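Progress report to the Ketmont Fund: the Lekness eating guide, August

Hi all, and thanks again for the 2000 dollars. I promised you a proper update once I'd eaten my way through a decent chunk of town, and I have, so settle in.

As of this week I've visited 38 places in and around Lekness, which is further along than I thought I'd be by August. I'm counting cafes, the two bakeries, the bowls club kitchen and anywhere that'll sell you a hot meal over a counter. Of those, 12 are fully written up and ready to go. The rest are in my notebook in handwriting I can mostly read.

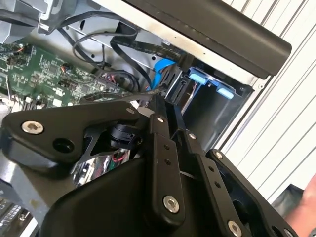

My favourite so far is Jakab, the little Hungarian place behind the post office. I'd been meaning to try it for ages and finally got in for an early tea at 5:30 (bookings are tight after six). I had the chicken paprikash with dumplings and it was so good I went back for lunch two days later and ordered exactly the same thing! The cucumber salad that comes on the side is sharp and cold and just right with all that sour cream. Parking is awful, so I've put a note about the laneway.

Raleo was more of a mixed bag. The wood-fired pizza was lovely, blistered in all the right spots, but the garlic prawns were tough and we waited 50 minutes for them on a quiet night. I'll give it another go before I write anything, as you asked me to do with any place that has a rough first visit. The tiramisu I'd have again tomorrow.

Money-wise, I'm in good shape. Meals have been the big cost, obviously, then petrol for the trips out to the farm gate stalls. I've kept every receipt, including one with a fair bit of gravy on it – sorry in advance. There's enough left for the second visits and the printing deposit.

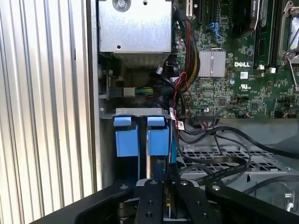
The part that's running behind is the map. I wanted little colour-coded symbols for gluten-free, kid-friendly and open late, and it got so crowded around the main street that you couldn't tell the fish and chip shop from the Thai place. I'm splitting it into two pages, town centre and everything else, and the new draft already looks heaps better.

The print run is still set at 2000 copies. The library and the visitor centre have both said they'll keep a stack at the front desk, and the caravan park would like some too.

Next on my list are the breakfast spots, which I've been putting off because I'm hopeless before nine. I'll send you the first batch of finished pages with the new map, and if you've got a favourite bacon and egg roll I should know about, please email me before I start – I'm taking all suggestions.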